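December, evening

Woke up before the alarm and could hear the wind in the gutter again. Made coffee and went through the seed order for next year before anyone called. I have put it off for two weeks. The Nillari catalog raised the price of almost everything, so I dropped the dahlias and kept the sweet peas and the snapdragons. It came to 340 dollars, which I can live with. Last year I spent more than twice that and threw half the packets out.

Drove to Rellomside after breakfast to look at the plot Delwyn Henare wants to rent out. It is 200 feet long and narrow, with a fence down one side and a ditch down the other. The soil is better than I expected. Somebody grew potatoes there and left the rows in. The low end holds water and I would not plant bulbs in it. Delwyn wants an answer by the end of the month. I said I would talk to Kirsty first.
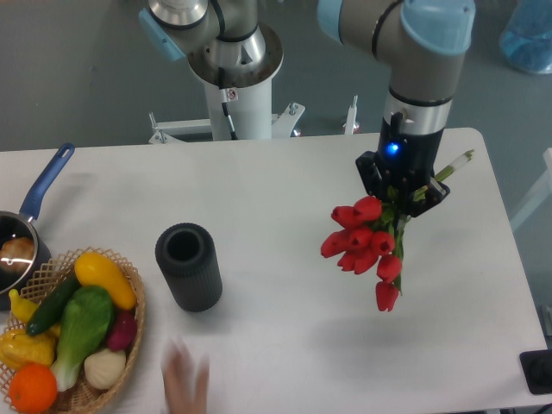
Kirsty thinks we should take it for one season and see. Her point is that the tulips did well for us in spring and we ran out by the second market, and we have no more room at home. My point is that bulbs are a lot of digging for one bunch per customer, and my back was bad until June. We left it there and had soup.

Planted the last 12 bulbs in the tub by the back step this afternoon. They are the ones I found in the paper bag behind the paint. A couple were soft so I may get nothing from them. It is late to be planting but the ground is not frozen yet.

Rhys Pearce called at four about the van. The brake job will be 780 with parts and he can't start until after the holidays. I told him to go ahead. Until then I will use the car and make two trips.

Need to call Shona back about the buckets. Bed early.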